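Section 3. First set-up of the Ellow label printer

Read the whole section once before plugging anything in. Takes less time than redoing it.

Before you start

You need: the printer, the power brick, one roll of labels, the USB cable. Phone is optional. Scissors if the roll is taped.

Put the printer on something flat and level. Leave a hand's width free behind it for the roll door. Not on carpet, not on a windowsill.

Caution: use only the power brick from the box. The Hedlund one has the same plug but a different voltage. It fits, and it will kill the board. Not covered.

3.1 Loading the roll

1. Power off. Check the light is out.
2. Press both side tabs and lift the roll door till it clicks.
3. Take out the foam block. Keep it, you need it for shipping.
4. Cut the tape on the roll. Pull off the first label, it usually has glue on the edge.
5. Drop the roll in so the labels feed from the top. Shiny side up.
6. Slide the two guides in until they touch the roll. Touch, not squeeze.
7. Pull the paper out past the cutter and close the door. Two clicks, one each side.

Note: one click means one side is open. It will print, but crooked.

3.2 Power and first feed

1. Brick into the printer first, then the wall.
2. Hold the power button 3 seconds. Light goes orange, then green.
3. Press Feed once. The printer pushes out a few blank labels while it measures the gap. Normal. Don't pull on them.
4. If the light blinks orange after that, open the door and go back to 3.1 step 5. Nine times in ten the roll is upside down.

Caution: print head is hot after a long run. Wait 8 minutes before you touch it.

3.3 Connecting to a computer

1. Install the Girow driver BEFORE the cable goes in. If you already plugged it in, unplug, install, restart.
2. Plug in the USB cable. Straight to the computer, no hub.
3. Open printer settings and pick Ellow. If you see two of them, delete the one that says "copy".
4. Set the paper size to match your roll. Default is Letter, wich is wrong for every roll we sell.
5. Set darkness to 8. Go up one step at a time if the print looks gray.
6. Print the test page. Sharp border on all four sides = done.

Note: border missing on the left means the guides are loose. Missing on the right, wrong paper size.

3.4 Day to day 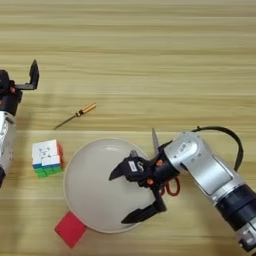
Change the roll when the red stripe shows up along the edge. There's a short length left after that, enough to finish a small job but not a big one.

Clean the head every 2000 labels, or when you see white lines running down the print. Power off, wait, wipe one way with a cleaning pen. Let it dry before closing the door.

Batches: max 200 labels at a time. Bigger jobs go through but the memory fills up and teh last few can come out blank. Split them.

Storing rolls: in the bag, out of the sun, lying flat. Old labels curl and jam.

Jam? Power off, door open, pull the paper backward out of the cutter. Never forward. No knives or tweezers on the roller. Glue on the roller comes off with the same pen.

3.5 Resetting

Hold Feed and Power together till the light goes red. Let go. All settings are wiped, darkness too, so write yours down first. Then start again from 3.2.

Pramumley rolls: see Section 4, different core size, you need the adapter rings.

Section revised January 16, 2023, V. Ots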